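Three weeks with two hand grippers, and which one I keep

I have now finished my comparison of the two hand-held grippers, and several readers have asked me to write it down before I forget the details. So I do it on a Monday evening, with tea.

The first one is the Radu. It came in a box with very much foam and a manual of four pages. The second is the Sarnedetti, which is older and heavier, and which I bought second-hand from a workshop in Clusargate that was closing. For the Radu I paid 1,748 and for the other one 200, so you may say already that the comparison is not fair. I wanted to know if the difference is felt in the hand.

I made 142 recordings with each. The tasks were the ordinary ones: lift a cup, turn a cap, put a spoon in a drawer, fold a cloth two times. The plan was 2,000 altogether, but my wrist had another opinion.

The weight is the first thing one notices. The Sarnedetti pulls forward, and after half an hour I was holding my elbow against my ribs like an old waiter. The Radu is better balanced. However, its trigger has a small dead zone at the beginning, and with thin objects I closed too late almost every time. I wrote to the seller about this and received a polite answer which did not help.

Then there is the camera. Both have a very wide lens, and I like this, although straight walls become bananas. With the Sarnedetti the picture is a little dark near the fingers. With the Radu it is clear, but I had to lock the exposure by hand, otherwise a bright window makes everything jump. This setting is hidden in the third menu. I found it only in the second week, so my first recordings are not so good for comparing.

For the last days I worked at Hernonmont, where they have a long white counter with a sink and good light from the ceiling. 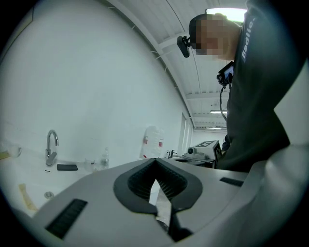 At the counter in Hernonmont, from the gripper camera.

I also tried to change the fingers on both. On the Radu it is two screws. On the Sarnedetti it is six, and one of them was already damaged when I bought it, so I stopped there.

I keep the Radu for long sessions and the Sarnedetti for short ones with small things, where I trust its trigger more. In July I want to try both again with softer finger pads, if the shop has them by then. If somebody knows how to make the dead zone smaller without opening the handle, please write it in the comments.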